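4. Sorting the contents before packing

This section explains how to sort the small pieces of the Pruleck sorting set and how to put them into the gift box. Please read it until the end before you start. The assembly of the box inserts is treated in section 3.

4.1 What you need on the table

- 1 box with lid
- 1 rectangular tray, flowered or plain
- 1 pair of long tweezers
- 1 bag of mixed beans and nuts (400 g)
- 12 paper cups, delivered flat
- 1 soft cloth

Note: The bag is packed by Mensah and can have a different mix from one delivery to the next. The colors go from light brown to dark olive. This is normal and is no reason for a return.

4.2 Preparing the tray

1. Wipe the table with the dry cloth. Do not use a wet cloth, as the paper cups become soft very quickly.
2. Put the tray at the back of the table, in the middle, with the long side toward you.
3. Pour a small quantity from the bag onto the tray. One handful is enough for the first round.
4. Spread the pieces with your flat hand until they lie in one layer.
5. Take away broken pieces and skins. They go to the waste and not into the box.

Caution: Keep the bag closed between two rounds. If children below three years are in the room, do not leave the tray alone - the pieces are small and can be swallowed.

4.3 Placing the box and the tweezers

6. Place the closed box between you and the tray. It can stand a little to the right of the middle.
7. Lay the tweezers to the left of the tray. The two points should look away from you. If you work with the left hand, you may change the side.
8. Hold the box on two sides before you lift the lid. The lid is tight when it is new.

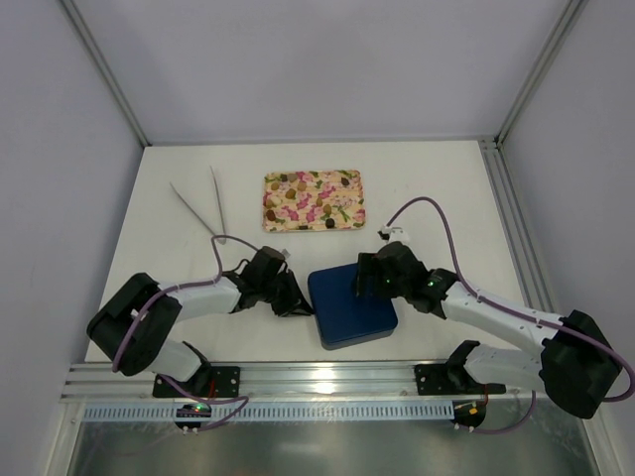 Zoltell Set-up Guide, Issue 45, page 12

With the tray at the back and the dark blue box in front of it, the tweezers are easy to reach and the way from tray to box stays short. The surface of the lid is slightly glossy and shows finger marks, so use the dry cloth after closing.

4.4 Filling

9. Open the box and put the lid under it, with the inner side down.
10. Unfold the paper cups and set them in the insert.
11. Pick up the pieces one after the other with the tweezers. Press only lightly, otherwise round pieces jump away.
12. Fill each cup up to the fold line, then close the box.

Note: Spare cups and tweezers can be ordered from Stallton under part number 576. Please write the color of your box on the order.

Text: Clémence Pichon. Checked by Dede Addo, April 14, 2026.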